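Telletlow Makers Board > Home builds > Finger pads slipping on glazed plates

narkus_bench
Posted Sep 4, 2019
I'm building a pair of handheld two-finger grippers at home. The goal is picking up plates from the kitchen table by the rim. Printed fingers, one servo per gripper, plain rubber pads. Mugs are fine. Plates slide out as soon as I tilt them. I tried 27 lifts with one plate and dropped 18. Should I get a stronger servo?

bwere
More torque won't help much if the pads are smooth. Put textured pads on first and leave the servo alone.

mollel_shop
Disagree. I ran smooth pads all through June and my problem was flex in the linkage. Grab a finger and push it sideways. If it moves, fix that before you buy pads.

narkus_bench
It moves 2 mm at the tip.

mollel_shop
That's your problem. Tighten the pivots, and use real screws there, not printed pins.

bwere
2 mm is sloppy, sure, but he says mugs hold fine. A plate rim is thin and glazed and you only get a small patch of contact. I still say pads.

narkus_bench
I did both, so you can keep arguing. Silver screws at the pivots and textured pads on the tips. Back on the kitchen table now.

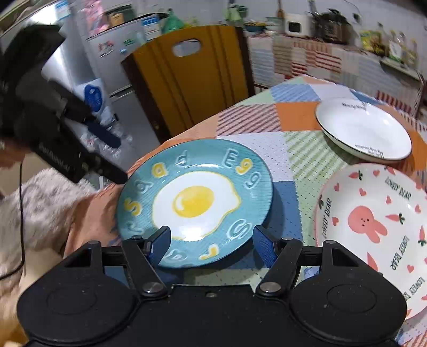
Do both fingers need to be the same length for a plate rim?
Same length is easiest — if one is longer, the plate twists when you close.

mwanaisha_n
Mwanaisha Ndung'u here, I wrote the Statov pad guide that's pinned in this section. Textured pads load up with grease in a kitchen. Wipe them with dish soap and let them dry before each session. Mine went 357 grabs before the texture wore down enough to replace.

mollel_shop
Fine, but check those pivots again after a day of use. They back out.

narkus_bench
Will do. Threadlocker on the screws tonight, then I'll repeat the lifts with the same plate and post the count.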